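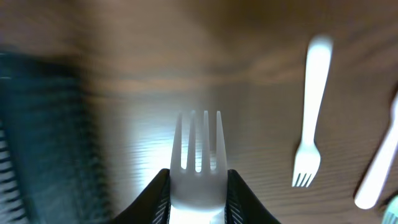
産業用ハンドや教示用機器を手がけるEkamusは2021年11月22日(月)、人が遠隔操作や手添えでロボットに作業を教える「教示作業」の拠点を、物流・食品容器向け設備のZekierと共同で開設したと発表した。使い捨て食器の仕分けや食卓の片付けなど、これまで自動化の対象になりにくかった軽い樹脂製品の扱いを中心に、操作の記録を集める。

拠点はZekierの工場に隣接する建物の一階に置かれ、作業台ごとに操作者が一人つく。操作者は手元の操作機を動かし、離れた台にあるロボットの腕と指を同じように動かす。腕を直接つかんで動かす方式も併用し、どちらを使うかは作業の内容によって決める。手首部分の小型カメラの映像、各関節の角度、指の開き幅は同じ時刻情報をつけて保存され、一回の作業が一件の記録になる。

最初に取り組んでいるのは、木の天板に置いた白いプラスチックのフォークなどを二本指のハンドでつまみ上げ、所定の容器に移す作業だ。フォークは薄くて軽く、天板に平らに置かれていると指先が下に入りにくい。指を下げすぎれば天板に当たり、足りなければ表面をなでるだけになる。柄を挟むか、歯の付け根に近いところを挟むかによっても、その後の向きの変えやすさが違ってくる。

Ekamusによると、こうした細かな判断は手順書に書き出しにくく、人が実際に操作した記録から学習させる方が早いという。従来の教示では、技術者が通過点を一つずつ登録し、部品が決まった位置に来ることを前提にプログラムを組んでいた。食器のように向きも間隔もばらばらに置かれる物では、登録した位置がすぐに合わなくなる。

操作者の訓練には2週間をあてる。前半は操作機に慣れるための練習で、積み木や布を使って指の開閉と手首の回転を繰り返す。後半は実際の品物に移り、記録の採否を自分で判断する方法も学ぶ。つかみ損ねた場合でも、そのまま持ち直して作業を終えた記録は残す。途中で操作を止めたもの、人の手が作業範囲に入ったもの、映像が途切れたものは除外する。

一回の連続操作は30分までとし、その後は必ず別の業務に移る。試行段階では、時間が長くなるにつれて指の閉じ方が強くなり、食器がたわんだまま運ばれる記録が増えていた。操作機には指先の力を伝える機構がなく、操作者は画面に映る食器の形と指の位置を頼りに力を加減している。Ekamusは力を手に返す操作機を開発中だが、拠点への導入時期は決まっていない。

照明の扱いも課題に挙がっている。白や半透明の樹脂は光を受けると明るく写り、天板の反射と重なると輪郭が読み取りにくくなる。一方で、実際の食堂や配膳室では窓や天井灯の映り込みを避けられない。このため拠点では照明を一つの条件に固定せず、日中の自然光の下での操作や、反射の強い位置に食器を置いた操作も記録に含めている。腕を速く動かすと手首カメラの映像がぶれるが、これも除外の理由にはしない。

品目ごとの条件は作業票にまとめ、始業時に操作者へ渡す。票には食器の種類、置き方の指示、移す先の容器、使う操作方式が書かれている。置き方は前の回と同じにならないよう毎回変え、食器同士が重なる配置や、台の縁にかかる配置も一定の割合で入れる。作業票は現在17種類あり、スプーン、ナイフ、浅い容器のふたなどが順次加わる予定だ。

記録の整理には、計測ソフトを扱うEkströmが加わる。同社の仕組みでは、操作者が手を止めた箇所や指を開き直した箇所が自動で抜き出され、担当者が映像で確かめてから学習用に回す。これまでは担当者が全編を見直しており、操作そのものより確認に時間がかかっていた。確認の結果は翌朝の打ち合わせで操作者に伝え、同じ失敗が続く品目では作業票の書き方も改める。

学習させたロボットの試験は、給食設備のStivettiが用意する模擬配膳室で来年2月に始める。操作者は遠隔で待機し、ロボットが一定時間つかめなかった場合にだけ操作を引き継ぐ。引き継いだ後の操作も記録し、次の学習に使う。試験では、移し終えた食器の数に加え、引き継ぎに至るまでの時間と、食器を落とした回数を調べる。

Zekierは、試験の結果を見たうえで、容器の検品工程にも同じ教え方を使うかどうかを決めるとしている。検品では食器を持ち上げて裏返し、欠けやひびを確かめる動作が必要になり、片手のハンドだけでは難しい場面もある。拠点では両腕を同時に操作する台を一つ準備しており、年明けから操作者の練習に使う。

拠点の見学は、取引先を対象に月2回受け付ける。見学者が操作機を試すこともできるが、その間の操作は学習用の記録には加えない。申し込みはEkamusの営業窓口で受け付けている。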